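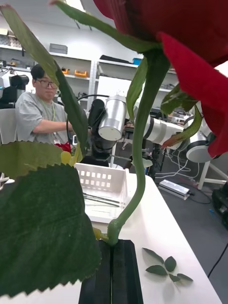

How do you get useful feedback on a short story when you don't know any other writers?

Swap with one stranger at a time and tell them exactly what you want to know. That's what I've been doing since February and I've had more out of it than I did from years of handing pages to my sister.

Bit of background. I moved to Clavgate, which has a chip shop and a very good vet and no writing group whatsoever. The nearest one is in Sendach and it meets when the last bus has already gone. So I put a card up in the library and a post on the Nisavora forum, and waited.

I got 2 replies. One wanted me to ghostwrite his memoir (no thank you). The other was Nafula Shemweta, who writes crime, which I hardly read, and we've been swapping pages ever since.

First thing we got wrong: length. I sent her the whole of a novella. She was very polite and I heard nothing for weeks. Now it's one story or one chapter each, and if it's a chapter you put a couple of lines at the top saying what's gone before.

Second thing: "let me know what you think!" Awful. Don't do it. You get "I enjoyed it" back and then you lie awake wondering which bits they didn't.

What I send now is three questions at the end of the pages. Usually something like: where did you start skimming? Who did you think had the letter? Did the bit at the ferry make any sense? She answers those and then adds whatever else she fancies.

The skimming one is the best of the lot. It's so hard to be offended by it. I had a long paragraph about a dresser in my aunt story and she just wrote "here" next to it. Gone the same evening - well, most of it, I kept the drawer that sticks.

Someone's asked if it matters that we write different things. I think it helps? She has no patience for my weather and I ask her daft questions about how long police forms take. If we both wrote quiet stories about aunts we'd just be nodding at each other.

Oh and we do line edits only if asked. I love a comma chat but I don't want one when I'm still working out who the story's about.

On finding someone - I'd post a little sample with your ad, 300 words is plenty. You can tell very quickly from that if you'd want to read more of a person, and they can tell the same about you. Mine was the opening of a thing called Mrema that I've since changed from top to bottom, but it did the job.

Do a trial swap before you promise anything. One piece each and either of you can say thanks and wander off, no hard feelings. I did one with a lovely man from the forum and we both wandered off.

If you've got a swap going, how do you handle second drafts? We've started sending the same story back round and I'm finding it much harder to read properly when I already know how it ends. I caught myself praising a line that she'd cut. Any tricks welcome.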